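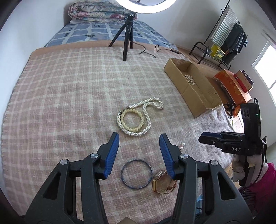

Rolavow, the secondhand costume jewelry seller in Zadside, is teaching a machine to sort necklaces, and for now most of the teaching gets done in bedrooms. Sorters who used to stand at a bench in the warehouse on the river road are spending part of their week at home, working through mixed lots with a pair of hand-held grippers whose recordings are used to train the company's new sorting arm. A bed turns out a decent workbench if you have a plaid blanket, a ring light on a small tripod and a cardboard box to sort into. The strand of cream pearls is in the box. The white rope necklace, the yellow bead bracelet, the dark blue bangle and the gold-toned watch are on the blanket, where a human hand could deal with them in the time it takes to read this sentence.

Human hands are temporarily off the table. Under the rules of the program, which started in February, every piece has to be picked up and put down with the gripper, including pieces that don't want to be. Each sorter on the program is expected to turn in 1,000 recorded pickups a month. The company says it needs that kind of volume before the arm can tell a clasp from a knot.

"I've been sorting jewelry for a living since my kids were small," said Alina Jitaru, one of the sorters who signed up. "Now I do it at the speed of a crab, and they pay me more."

The extra pay comes to $5 an hour over the bench rate, and is the reason most people gave for volunteering. The other was the commute. Jitaru lives across the county line, and the bus to Zadside runs when it feels like it.

The arm itself is called Sindura and stands in a screened-off corner of the warehouse, next to the break room. Rolavow leases it from Nouri, a small automation firm that also supplies the grippers and checks the recordings. Sindura is supposed to take over the first pass, when a mixed bag of donated or bought-in jewelry is emptied onto a tray and divided by type. The warehouse handles 3,000 pieces on a normal day, and the first pass is the part of the job that sorters describe, with some affection, as untangling.

Sindura doesn't untangle yet. During a showing for staff earlier this month it moved a tray of bangles with real confidence, then held a chain in the air for long enough that people went back to their lunch. It's good with watches. Earrings are under discussion.

Orla Mac Giolla, who runs operations at Rolavow, said the company had tried recording at the bench first and found the results too neat. The benches are white and evenly lit, and Sindura learned to expect that. Put a dark cloth on the tray and it slowed to a halt. Sorters working at home were told to use whatever surface they had and to change it now and then, which has led to a certain amount of competition in the matter of blankets.

"We asked for variety," Mac Giolla said. "I have seen a lot of bedspreads."

She said no sorting jobs will be cut this year, and that the first-pass staff will move to grading and repairs as the arm picks up speed. Grading pays better than sorting. It also takes training, and the first course has fewer seats than there are people who want one. A second is planned for summer, though there is no date on the notice by the time clock, only the word "summer," underlined.

What happens next year is less clear. The lease with Nouri has an option for a second arm, and the sorters know it, the lease having been left on the copier. Asked whether she would use the option, Mac Giolla said it would depend on how the first one did with chains.

Some of the changes have already shown up on the floor. The morning shift is thinner on program days, so the people at the bench have more room and fewer people to talk to. The radio, a long-running source of grievance, now stays on one station. Newer hires used to learn the trade by standing beside someone who knew it, and a few have asked who they are meant to stand beside when half the bench is at home. The company has answered by putting all program staff in the warehouse on the same two days.

Hands are another matter. The grippers are heavier than they look after an hour, several sorters said, and the trigger is hard on the thumb. Nouri has promised a lighter version. In the meantime sessions are capped at forty minutes, with a break after each, and a physical therapist came in to show everyone some stretches that also work for people who hold grudges.

Jitaru has put her name down for the grading course. She has also, she said, gotten quite good with the gripper, to the point of trying it on a jar of olives at her sister's house, and she isn't sure what the skill is worth anywhere else.

Recording continues through the end of spring. Sindura's next test is a sealed bag of 1,000 unsorted pieces, chosen by the bench staff themselves, who were invited to be fair about it. They have been saving chains.

*Posted Mar 29, 2019. Rolavow's warehouse shop is open to the public on Saturday mornings; the sorting floor is closed to visitors during tests.*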